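August
By Sachiko Katayama

Dridirside sorting plan leans on tape, and a lot of faith

DRIDIRSIDE - The household goods exchange on Núñez Street wants $900 from the neighborhood fund to lay out its work tables in taped squares, a system its backers say will stop small parts from going missing between the donation door and the shelf. The case for it is thinner than the request suggests.

The idea is simple enough. A table gets a layer of brown cardboard, blue tape goes down in a grid, and each small item is given a square of its own until it has been matched with whatever it came off. Lids, knobs, caps and buttons are the usual trouble. The exchange says it threw out 400 unmatched pieces last year, a number that comes from a tally sheet kept by the back door and filled in by whoever was near it.

Zübeyde Uçar, who wrote the request, told a meeting at the branch library that a trial cut the time spent hunting for parts. Asked how much, she said the sorters "felt it right away." No times were written down before the trial began, so there is nothing to set that feeling against.

The trial covered 51 donated boxes over 2 weeks. That is a slow stretch for the exchange, which takes in most of its goods at the end of the school year. Whether a grid of squares holds up when the boxes are stacked to the door is a question the request does not take on.

It also leaves out upkeep. Tape lifts and cardboard wears, and a line that has gone missing makes one square out of two. The budget has a figure for materials but none for replacing them. Noltier, the supply shop that gave the exchange its price, quoted for a single delivery.
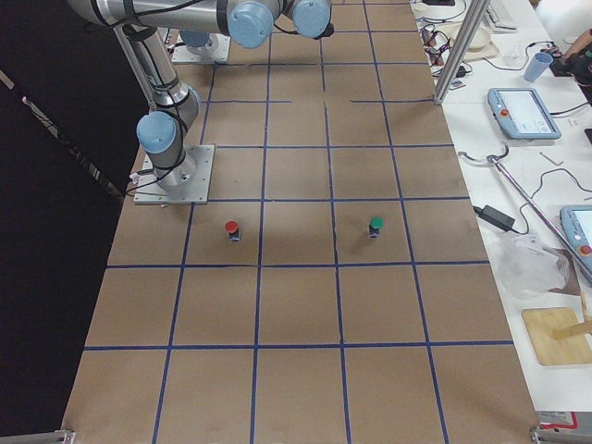

Loan Dương said the tape was beside the point, and that a sorter who puts a cap down in the wrong square has lost it just as surely as one who drops it in a drawer. She would like to see the money go to longer opening hours - the exchange now closes at 4 p.m. - and said she would bring that up again before the vote.

Uçar said the squares would be labeled by row if the money comes through. The labels are not in the request either.

A similar layout has been used at the Jarketero repair room across the river, according to the exchange, although the request gives no results from there. Bình Vương, who handles fund applications, said he had asked for them and was still waiting.

The fund is expected to decide before the end of the month.

Contact the newsroom | Copyright Dridirside local news, all rights reserved | Back to top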